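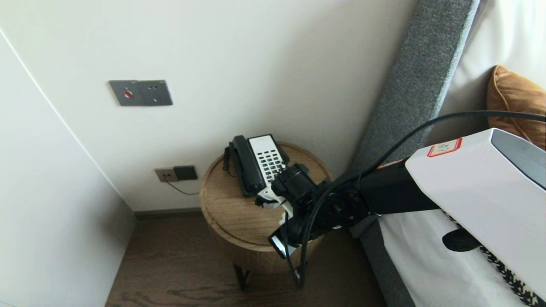 Figure 3. Bedside table and wall fittings in one of the guest rooms.

4.2 The bedside table as a shared surface

Of all the furniture in a guest room, the bedside table is perhaps the piece we think about least and lean on most. Guests told us at length about mattresses and curtains, and were happy to do so, but when we asked about the table they tended to pause, laugh a little, and then talk for ten minutes about where their glasses go at night. We came to look forward to those ten minutes. Jean Kerr, who carried out most of the interviews at Rinholm in July, began to leave the question until last so that people could take their time over it.

The difficulty, put simply, is that two parties want the same small top. The house has its own things to keep there, and the guest arrives with a book, a charger, a glass of water and very often a packet of tablets. Our earlier diary study, with 675 completed entries, had already suggested that guests rearrange the bedside table on their first evening and seldom put it back before they leave. Archie Morrison has called this "settling the nest", and we have kept his phrase in our coding scheme, partly out of fondness.

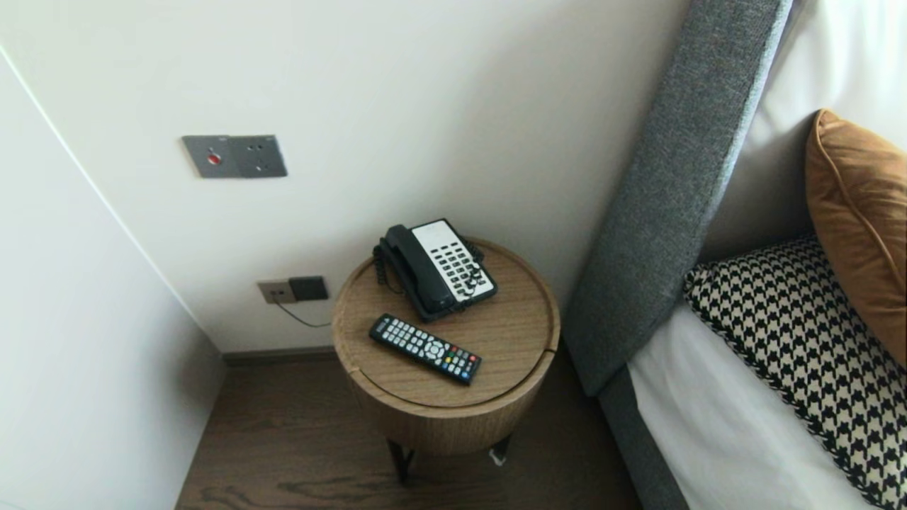 What the house puts out has a strong bearing on how much settling is needed. Guests in the Dodia rooms, where the top is left bare, moved very little, while guests elsewhere spoke of having to find a home for things they had no wish to use. A corded telephone and a television remote control, set out together on a round top with the phone towards the back, already take the place where a book might lie. One guest, a retired teacher, said that she always moved the telephone first and then felt rather guilty about it. Others never touched the phone but took the remote into bed with them, where it was apt to be lost among the covers – a small nuisance, but one that housekeeping staff brought up again and again.

Round tops drew mixed feelings. People liked them for their softness in a tight corner, and several mentioned bruised hips in rooms with square furniture. They also found them harder to share out, as there is no obvious "back row" for the things one doesn't need. A raised rim was welcomed by those who had ever sent a pair of spectacles over the side in the dark, and grumbled at by those who write postcards in bed. 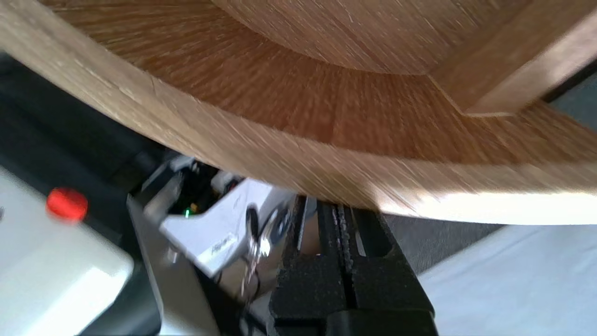

Wood was spoken of with more warmth than any other finish, and guests would often stroke the top as they talked, seemingly without noticing. Hortensia Insaurralde, who joined us for the second round of visits, asked people why, and the answers had much to do with home – a grandmother's sewing box, a kitchen table now in somebody else's house. We don't wish to make too much of this, as our sample was small and the guests at Rinholm were mostly on holiday and in good spirits. It does fit with the written comments gathered at Drunora, where around 60 guests mentioned wood of their own accord.

The height of the table relative to the mattress came up nearly as often, and we turn to it in the next section, together with the vexed matter of sockets.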